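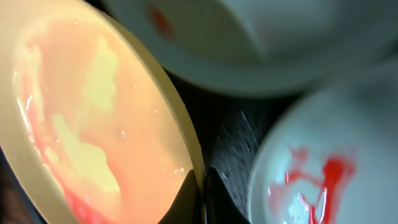

A cream-colored bowl with orange-pink and pale yellow residue inside.

Trotevo Closes Second Seed Fund, Opens Applications for Young Food and Farm Companies

UNDUMELL, March. Trotevo has closed its second seed fund and will start taking applications on Monday at 9 a.m. The new fund is open to companies less than two years old that make, grow, store or move food, and it pays out faster than the first one did.

Under the first fund, founders received their money in four parts over eighteen months. A company that hit its targets early still had to wait for the next date on the calendar. That wait is gone! Founders in the new fund get half of the investment when they sign. They can ask for the rest as soon as they reach the goals they set with Trotevo at the start, whether that takes three months or twelve.

"We had founders with signed orders in hand and an empty bank account, and the next payment was ten weeks off," said Melahat Coşkun, managing partner at Trotevo. "I used to dread those calls. I'm so happy we get to do it differently this time, and I can't wait to read what comes in."

The fund drew 1,753 applications last time, including 600 in the final week, and the team read all of them. To keep up, Trotevo has added two readers with backgrounds in food production and has cut the application to a short form plus a five-page plan. Pitch videos are no longer required. Companies that were turned down before are welcome to try again, and they can reuse any part of their earlier plan.

Duda, a maker of chilled soups and sauces, was among the first companies backed by Trotevo and now supplies 1,166 stores. Cinotholm, which builds small cold rooms for growers, joined the first fund in its last round and is hiring for its second workshop. Both companies will take part in an open evening for applicants at the Trotevo office in Undumell, with plenty of time for questions (and supper afterward).

Profit sharing has changed too. Once investors have been paid back, a larger part of any further gain will go to the founders' staff pools, so that early employees share in a sale or a buyout. The full terms are written in plain language and will be posted with the application form.

"People who join a company when it's four desks and a borrowed van should do well when it does well," Coşkun said. "Our investors agreed to that very quickly, and I'm grateful to them."

Applications stay open for six weeks. Every applicant will get a written reply, and companies invited to interview will hear from the team within a month of the closing date.

About Trotevo
Trotevo is an early-stage investment firm based in Undumell. It backs young companies in food and farming.

Media contact: Press Office, Trotevo, Undumell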